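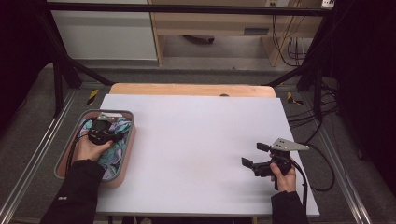
Teal, pale green and purple swirls. I love a loud print.

OK, swim thread! I learned to swim at 41 and I will not stop talking about it, so get comfortable.

I grew up an hour from the ocean and could not put my face in water. I could stand in it. I was excellent at standing in it.

Then the Dalcombe pool put up a flyer for adult beginners, Monday nights, shallow end. There were seven of us. Two had never been in past the knee, and one guy wore his glasses the entire first class (so did I the second week, by accident).

Our teacher was Mavis Baptiste and I would follow her off a pier. First night, no strokes at all. We held the wall and hummed into the water. Just hummed! You can't hum and breathe in at the same time, so the bubbles take care of themselves.

I went home and hummed in the bathtub. My neighbors have been very kind.

Floating took me FOREVER. What finally did it was Mavis telling me to look at the ceiling tile above me and press my chest up toward it. My hips had been sinking because I kept lifting my head to check on my feet. The feet were fine.

Week five I swam one width. It was terrible, all splash, and the lifeguard clapped. I still think about that lifeguard.

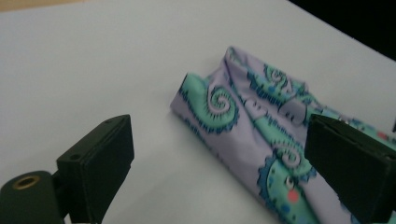

Lavender paisley, folded up on a white tabletop.

Side breathing next. If you are stuck on this, try it with a kickboard and one arm first. Keep one goggle in the water when you turn. I was rolling my whole head to the sky like I was looking for planes.

Also, breathe OUT while your face is down. All of it. I spent a month coming up with full lungs and trying to stuff more air on top, then wondering why I was wrecked after one length.

By spring I could do about 525 yards without stopping. Slow! People with floppy swim caps and bad knees were lapping me and I was thrilled for all of us.

Then came Osstead. It's a small lake, roped-off swimming area, gravel beach, the coldest water I've ever voluntarily entered. No black line on the bottom. No bottom, as far as I could tell.

I panicked for a minute, rolled on my back, hummed, and got going again. 260 strokes out to the far buoy. I know because counting kept my brain busy. On the way back I forgot to count.

The Meltham crowd swims there on weekend mornings and somebody always has hot cider and too many muffins. Ask to tag along if you're new to open water, and wear a bright cap. 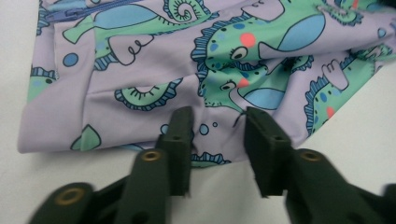 Do you need to be good at freestyle before trying a lake?

Being able to float and rest on your back matters more, and a relaxed breaststroke is plenty for a first swim close to shore with other people.

Next up for me is the Macaraeg relay in September. I have the third leg, I have new goggles, and I'm still working on my kick. If you did it last year, tell me where to park!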